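Inicio Opinión Ciencia Costa Cartas Suscríbete

El censo de los que no salen en la foto

Cada otoño, cuando el agua de la bahía de Besson empieza a ponerse fea, los periódicos de la comarca publican la misma noticia: han vuelto los delfines. Hay foto, hay nombre de pila para el ejemplar más fotogénico y hay un concejal con chubasquero. De las praderas de posidonia sobre las que pasan esos delfines no se publica nada, porque una planta no salta.

Llevo años leyendo informes de biología marina por gusto, afición que recomiendo a quien quiera cenar solo. El que más me ha entretenido este invierno es el de la estación de Birkberg, que en octubre terminó de revisar su colección de gusanos poliquetos. La colección se empezó en 1931 y guarda 592 frascos etiquetados a mano, varios con una letra que haría llorar a un farmacéutico. El informe lo presentaron un martes por la tarde en el salón de actos. Fuimos 20, contando al conferenciante y a una señora que esperaba el curso de acuarela.

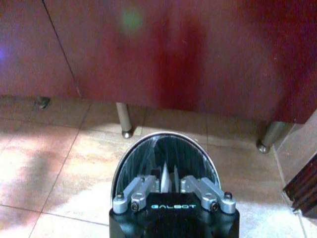 Sebastian Enache
Columnista y socio de la Sociedad Naturalista de Vovside

Los poliquetos, para quien no tenga el gusto, son gusanos con cerdas que viven en el fango, en las rocas y en los sitios donde uno preferiría no meter el pie. Remueven el sedimento, lo airean y se comen lo que cae. Cuando un fondo se estropea, las especies que lo habitan cambian mucho antes de que el bañista note nada. Un frasco de hace noventa años permite saber qué vivía allí cuando mi abuelo todavía pescaba desde el muelle, o decía que pescaba.

Pues bien, esa colección la atienden 2 personas a media jornada. Mientras tanto, la aplicación Hiltix, que permite seguir a los delfines desde el sofá y ponerles corazones, tiene patrocinador, campaña y una mascota de peluche bastante conseguida. No tengo nada contra el peluche – mi sobrina duerme con él –, pero me cuesta entender que haya dinero para el disfraz y falte para el alcohol de los frascos.

Me dirán que el delfín abre la puerta, que la gente llega por el delfín y se queda por el gusano. Llevo tiempo esperando en esa puerta y no he visto pasar a casi ninguno. Lo razonable sería que una parte fija de lo que recauda el animal simpático fuera a parar al antipático. Un impuesto sobre la sonrisa, si quieren llamarlo así. Al delfín no le iba a importar, y en Birkberg podrían cambiar las tapas, que algunas son todavía de corcho.

Comentarios

marola_58: Yo era la señora de la acuarela. Me quedé hasta el final y me gustó mucho.

Quique B.: Muy gracioso, pero sin los delfines esta bahía no saldría ni en el mapa del tiempo.

Nereida: ¿La colección se puede visitar? En la web de la estación solo viene un fax.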